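Can a robot do the dishes yet?

I get this one a lot in the comments, usually from people with a full sink! The short answer is sort of. Dishwashers have had the scrubbing part licked for years, so what's left is all the fiddly stuff – picking up, scraping, stacking, putting away.

Plates are harder than they look. A mug has a handle and sides you can squeeze. A plate lying flat gives you a thin rim and not much else, and my friend Ju-won Yang (she fixes packing machines over in Clonham) tells me a flat dish is still the thing she'd least like to hand to a machine. Cups, yes. Folded towels, maybe. Grandma's platter, no way.

So if you're hoping for help someday, or you just have stiff hands like me, a few things make plates easier to grab:

Pick ones with a raised rim, so fingers can get under.
Leave a little of the plate hanging over the counter edge when you set it down for a second.
Skip the tall stacks. I keep mine in a rack, on edge.
Wipe crumbs off the counter first, or you'll drag them along with the dish.

I wouldn't spend 4000 dollars on a kitchen arm this year. A good rack and a rubber mat will do me fine for now.
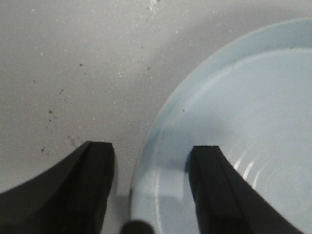

Two black fingers at the rim of a light blue plate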